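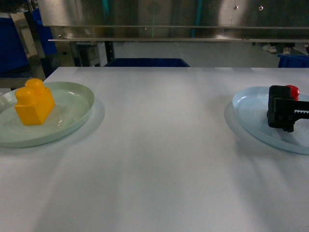
Saubere Regeln für den Greifplatz

Wie kleine Betriebe ihre Vorgaben für Roboterarbeitsplätze so aufschreiben, dass sie auch benutzt werden

Ein gelber Baustein auf einem mintgrünen Teller, rechts ein hellblauer Teller, darüber ein schwarzer Greifer: Mit solchen Aufgaben beginnt bei Grolard jede Einrichtung eines neuen Greifplatzes. Der Betrieb rüstet Sortier- und Umsetzstationen für Zulieferer aus und arbeitet seit dem vergangenen Februar nach einer eigenen Hausregel. Sie umfasst 4 Seiten. Die Vorgängerfassung hatte 110 und stand im Regal.

Die Normen ersetzt das Papier nicht. Für Industrieroboter gilt weiterhin die EN ISO 10218, für den kollaborierenden Betrieb kommt die technische Spezifikation ISO/TS 15066 hinzu, und die Risikobeurteilung nach Maschinenrichtlinie muss ohnehin vorliegen. Die Hausregel setzt danach an. Sie legt fest, wie ein Tisch aussieht, bevor der Greifer sich bewegt, wer sich wo aufhalten darf und was nach einer Störung zu tun ist.

Der Tisch

Die Arbeitsfläche ist hell, matt und einfarbig. Auf ihr liegt nur, was zur Aufgabe gehört. Werkzeug, Kabelbinder und Kaffeebecher kommen in die Ablage hinter der Station. Teile und Ablagestellen unterscheiden sich in der Farbe deutlich voneinander und vom Untergrund. Behälter mit Nachschub stehen auf dem Boden, nicht auf der Tischplatte.

Flache Schalen mit niedrigem Rand sind für die ersten Läufe vorgeschrieben. Hohe Kisten kommen erst dazu, wenn die Greifhöhe geprüft und eingetragen ist. Bei Duman, einem Kunden mit drei Stationen, wurde dieser Punkt anfangs übergangen. Die Folge waren verbogene Fingerplatten und eine Woche Wartezeit auf Ersatz.

Die Geschwindigkeit

Im Einrichtbetrieb erlaubt die Hausregel Bahngeschwindigkeiten bis zu 80 Millimeter pro Sekunde. Das liegt weit unter den 250 Millimetern pro Sekunde, die für den manuellen Betrieb mit reduzierter Geschwindigkeit üblich sind. Begründet wird der Wert mit der Arbeit am Greifer selbst: Wer die Fingerstellung kontrolliert, steht nah am Tisch und schaut auf das Teil. Erhöht wird erst nach der Freigabe, und zwar schriftlich.

Die Greifkraft wird für jedes Teil einzeln festgelegt. Ein Wert, der für einen Kunststoffbaustein passt, wird nicht auf ein Drehteil übertragen, auch dann nicht, wenn beide gleich breit sind.

Die Menschen

Um jede Station ist eine Zone auf dem Boden markiert. Während des Automatikbetriebs bleibt sie frei. Zuschauer stehen dahinter, ebenso Kollegen, die nur kurz etwas fragen wollen. Den Zustimmtaster hält eine Person, und dieselbe Person gibt die Kommandos. Wird gewechselt, steht der Roboter.

Am meisten Streit gab es um die Schuhe. Die Hausregel verlangt Sicherheitsschuhe nur dort, wo Lasten bewegt werden; Banik, ein Verpacker aus der Nachbarschaft, schreibt sie in der ganzen Halle vor. Beide Lösungen sind vertretbar, sofern sie aus der Gefährdungsbeurteilung folgen und nicht aus Gewohnheit.

Das Protokoll

Jeder Lauf bekommt eine Zeile: Teil, Greifkraft, Ergebnis, Eingriff ja oder nein. Im Projekt Furkascombe, dem ersten unter der neuen Regel, kamen so 908 Zeilen zusammen. Ausgewertet wurden vor allem die Eingriffe. Viele gingen auf Teile zurück, die zu nah am Schalenrand lagen. Die Regel wurde daraufhin um einen Mindestabstand ergänzt, die Software blieb unverändert.

Nach einem Fehlgriff wird das Teil nicht von Hand nachgeschoben, solange der Antrieb freigegeben ist. Erst stillsetzen, dann eingreifen, dann quittieren. Der Satz steht auf der ersten Seite und hängt zusätzlich an jeder Station.

Überprüft wird die Hausregel einmal im Jahr sowie nach jedem Wechsel von Greifer oder Fingern. Die aktuelle Fassung trägt das Datum 12. Januar 2023. Ältere Ausdrucke werden eingesammelt und vernichtet.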